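The Return of the Shared Desk, and Who Pays for It

August 16, 2020

For most of the last decade, the office table got bigger while the space each worker had on it got smaller. Walls came down, then cubicle panels, then the drawers under the desk. By the start of this year, plenty of people were working at long, plain tables with a laptop, a power outlet and a locker down the hall.

Then the offices emptied, and the tables stayed where they were.

Tudur Prothero has spent the summer dealing with what was left. He runs Stasier, a company that buys and resells used office furniture out of a warehouse on the Vomisgate industrial park. In a normal May, he takes in furniture from four offices. This May he took in 11, and he turned down more than that.

"People think it's the chairs we get stuck with," Prothero said. "Chairs go. Anyone working at a kitchen counter wants a real chair. Tables are the trouble. You can't carry one home on the bus, and it won't fit in a bedroom when you get there."

His warehouse holds 300 tables at the moment, stacked flat on their sides with the legs taken off and bagged. Nearly all are white or light gray. Prothero said that color scheme took over the trade years ago and has never let go. White tops make a room look brighter and match whatever a company buys next. They also show every coffee ring and pen mark, so a large share of the stock needs cleaning before it can be sold.

The price of a used six-foot table has fallen far enough that moving it can cost more than buying it. Stasier now offers some of them free to schools and churches that can send a truck. Prothero would not give a figure for what the company has lost on tables this year, except to say that the chairs are covering it.

The companies giving up the furniture are mostly small. They had short leases, or leases that happened to end in the spring, and they chose to walk away. Larger firms are tied in for years. They are still paying for floors that hold a fraction of their staff, and they have to decide what to do with them.
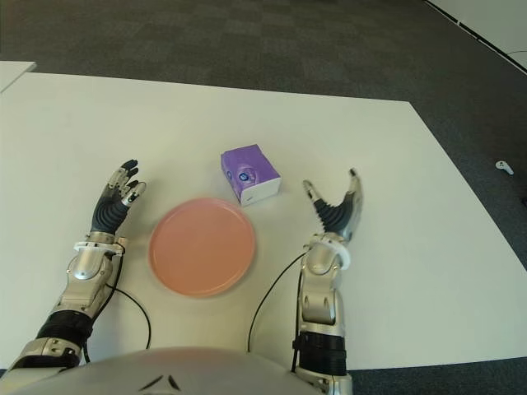
Bajpai, an insurance broker with 118 employees, is one of those. Its lease has years to run. Before March, almost everyone came in every day, and each person had an assigned place. The firm now lets staff book a seat the evening before, and on a busy day about a third of them come in.

Vy Lại, the office manager, drew up the new floor plan herself. She measured the rooms with a tape and cut pieces of paper to scale, then moved them around on her dining table for most of a weekend. Her first plan put people six feet apart but left no clear path to the fire door. Her second fixed the path and blocked the printer.

"The third one is what we have," she said. "It isn't pretty, but people can get in and out without squeezing past each other."

Under the plan, two people who once sat side by side now sit at opposite corners. Some tables are not used for sitting at all and serve only to keep people apart. Personal items have to be cleared by the end of the day so the cleaners can wipe everything down. Lại said that rule has caused more complaints than the distancing. Staff who had kept family pictures, plants and spare shoes at work for years were asked to come and collect them in boxes.

Not everyone dislikes it. Several of the younger brokers told her they prefer picking a seat by the window to being told where to sit. The older staff, in general, want their old places back. Two have asked to work from home for good, and the firm has agreed.

Furniture makers are watching closely. Skustik, which supplies tables and storage to mid-sized offices, has stopped making its longest bench table and is now selling a shorter one meant for a single person. The company says orders from businesses are down, and orders shipped to home addresses are up. The home buyers want something different. They ask for drawers, rounded corners and wood finishes, and they want the thing to arrive in a box that one person can lift.

That is close to what an office desk looked like 40 years ago, Prothero pointed out. He has a few of those too, heavy ones with a file drawer on each side, at the back of the warehouse. For years he couldn't give them away. He sold the last good pair in July to a couple who are both working from their spare room.

At Bajpai, the booking system stays in place through the end of the year. Lại has kept her paper cutouts in an envelope in case the plan has to change again. The tables the firm no longer needs are in a storage room on the ground floor, and she has called Stasier twice about them. She is on the waiting list.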